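The Back-to-School List Keeps Growing
Rhea Cabanatuan
2021-08-10

The supply list from Pranstead came in the mail last week, and it runs to two pages. I have nothing against pencils. I do have doubts about a school that wants a new backpack for every child, every fall, "in good condition and of adequate size." Adequate for what? Half the reading is on a screen now.

My neighbor Samina Hashmi kept her receipts. Two kids, $198, and that was before shoes. The school says the list is only a suggestion - then it sends a reminder in June and another in August.
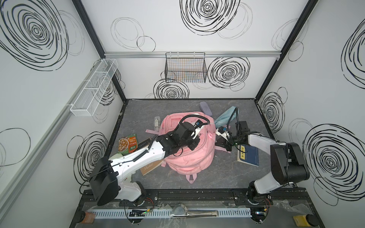
Who is asking for all this?

I called the office and got Aldo Cattaneo, who was polite and told me teachers write the lists. A teacher I know there, Pacita Mangubat, told me the office does. I believe her, mostly. She also said the bags from three years ago hold up fine, and that the kids who get teased are teased over something else anyway.

A pink backpack does not stop working when a child turns eight. The zipper runs or it doesn't. If the straps are sound, I would send it back for another year and let the school write to me about it.

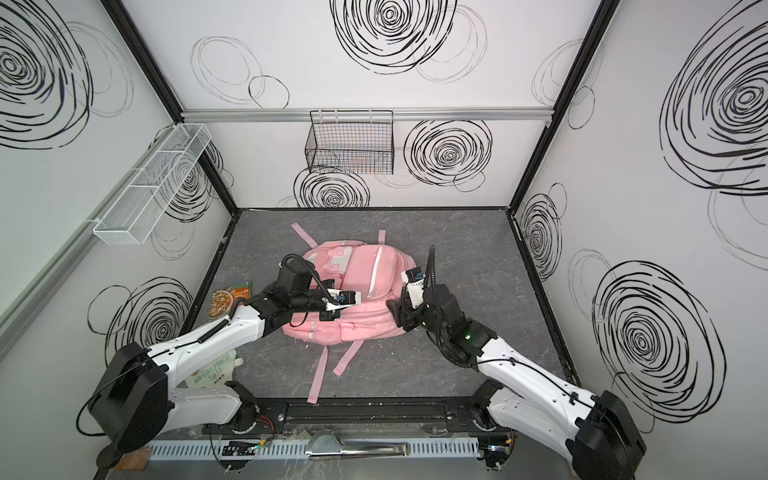
Some parents tell me the new bag is a treat, a way to mark the start of the year. Fine, buy one. My quarrel is with putting it on a list with a due date, where a family short on money reads it as an order. Pranstead could cross out that one line before the next mailing. I'm not expecting it to.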